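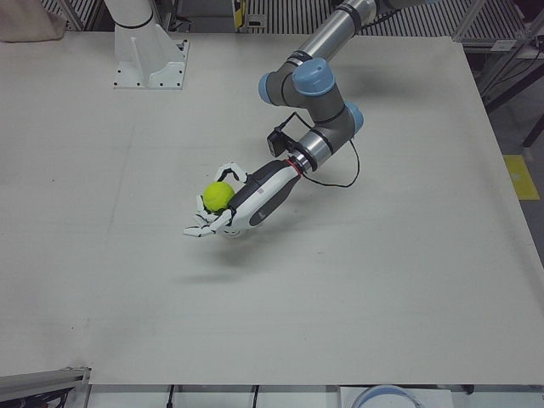
Sarantis wrote to the Karkstead help pages to ask whether the open day at the Skernville workshop, at which robot arms are shown handling tennis balls, is suitable for a school party of 30, and whether booking is required.

Home Visits Groups Contact

Parties of more than four must book. Saturday mornings are preferred.
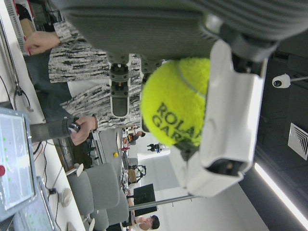 Prindik wrote that booking was simple, but that the talk is long - younger pupils may tire.

Skernville Desk
Kindly quote reference 257 when applying.

Search this site Go

Last updated: November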